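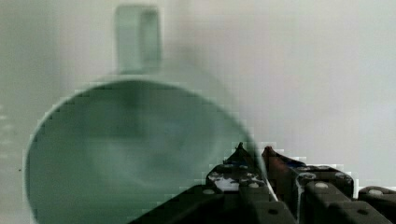 *A mug in pale sage green, glazed inside and out.*

Clurstead lost its last café the winter the highway bypass opened. The bakery had gone before it, and the pub stopped serving lunch soon after. For 3 years, anyone in the town who wanted a cup of tea with company had to be invited to someone's kitchen.

Theerawat Khunthong moved there from the coast to take a job at the Sanwood grain depot. He worked early shifts, finished at two and had nowhere to go. "I'd drive home, sit in the ute and listen to the rest of the radio program," he says. "Then I'd go inside. That was the day."

The tea room he now runs, Bunnag, occupies the front half of the old drapery on the main street. It opens at six for the depot workers and closes at three. There are five tables and a counter, a shelf of donated paperbacks, and a noticeboard that carries hay for sale, lost dogs and the netball draw. A pot of black tea costs less than a takeaway coffee in Jondon, the nearest large town, 40 kilometres east.

Small-town tea rooms have a patchy record. Rent is usually low but so is trade, and one bad season on the farms shows up in the till within weeks. Khunthong kept his depot job for the first year and paid his neighbour's daughter to mind the counter until he knocked off. He buys his milk locally, and bakes two things a day: a date loaf and whatever fruit is cheap.

The regulars arrive in shifts. Truck drivers come first, then parents after the school run, then the older residents, who stay longest. One woman of 96 walks down with her frame most mornings and takes the table by the heater. She drinks it white, very strong, and does the crossword in pen.

In August the shire offered a small grant for main street businesses. Khunthong used his to repair the verandah and fix the back door, which had jammed every time it rained. He has been asked about dinners and a liquor licence, and has said no to both.

"People want somewhere to sit down," he says. "I can manage that and still get to bed by nine."

The other half of the drapery is for lease. A hairdresser from Jondon has been through it twice.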